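The Han job

Shuk-fan Hsu had cleaned for Drotura for six years before they gave her the grips. They came in a grey case with a charger and a card that said how many clips she was expected to record in a shift. The card said 60.

The work was still work. She went into a flat, picked up what was lying about and put it where it belonged. Only now she had to do it with the black jaws in place of her fingers, and each time she finished one thing she pressed a button with her thumb and began on the next. The clips went to Plultari, who were teaching a machine to tidy kitchens. Drotura was paid for them. Shuk-fan got a little more an hour than she used to, and her wrists hurt in a new place.

The Han flat was on the eleventh floor. Mr and Mrs Han were away until the end of February and had signed the form. Catalina Navarrete had the other pair of grips and was meant to do the same tasks from the other side, so they got in each other's way all morning.

Shuk-fan started with the rubbish. She squeezed the handle, the blue pads closed, and up came the mesh cloth. She held it for the three seconds the card asked for. With her own hand she would have thrown it and moved on. 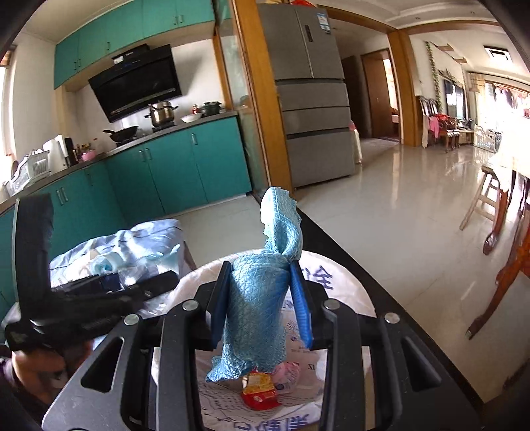 Catalina wanted to know if she had read the letter yet. Shuk-fan said which letter, though she knew. It was the one about the spring contracts. Rastgate, who ran the serviced flats by the station, were going to try the machines on two floors, and the women who did those floors would be offered something else.

"Offered what?" said Shuk-fan.

"It doesn't say. Supervising, maybe. You sit in a room and when it gets stuck you tell it what to do."

"I'd be good at that."

"You'd shout at it."

They went on. There was a rhythm to it if you didn't hurry. The first week she had hurried, and 394 of her clips had been sent back with the word "fast" beside them. Plultari did not want fast. They wanted the hand to come in, stop, close, lift, and travel in a plain line, and they wanted it the same each time but also a bit different each time. Her supervisor had rung to explain this and had ended up laughing.

She had got better since. Her total on the screen that morning was 2156. She sometimes thought of them all in a row, more than two thousand small jobs nobody would otherwise have looked at. In six years no one had once watched her pick up a wrapper. Now there were people in an office who could tell her she let go too early.
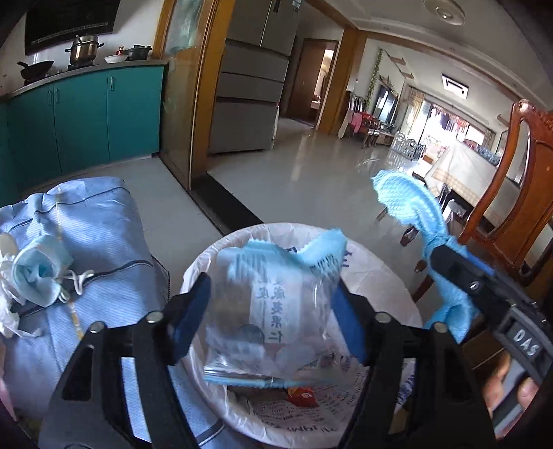

Into the bin, one piece at a time.

At twelve they stopped and sat on the stairs outside with their lunch, as they did not eat in clients' homes. Catalina had worked on the Rastgate floors before and still knew the women there. One of them had said she wouldn't mind the machine if it did the ovens. Another had asked if it would learn to go round a sleeping child, and the man from the firm had written that down.

"Did you teach it that?" Catalina asked.

"I've never had a child in one. It's always empty flats."

"Then it doesn't know."

Shuk-fan thought about this while she peeled her egg. There was plenty it didn't know. It didn't know that Mrs Han kept string, or that you knocked on the bathroom door even when you were sure. There was no button for those. She could have told them, but the form at the end of the shift had a box for faults and a box for hours and that was all.

After lunch she did the soft things, which were the worst. Plastic slid out of the pads or gave way under them, and you had to find the middle of it by feel with no feeling in the tips.

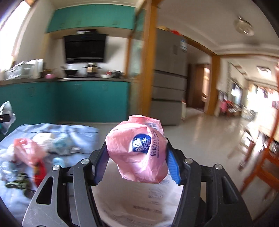

She did it again, slower, and pressed the button. Then again from the left. Catalina was muttering in Spanish on the far side of the pile.

By four they had their sixty each. Shuk-fan put the grips back in the case and took her gloves out of her coat. The flat was not clean. It had been picked up and put down all day, and the floor hadn't been touched, and there was no clip for floors. It wasn't on the sheet.

"We're finished at four," said Catalina.

"You go down. I'll be ten minutes."

She found the mop where it always was, behind the door, and ran the tap until it came warm. Catalina stood there a moment with her case in her hand. Then she put it down on the step and went to look for a second cloth.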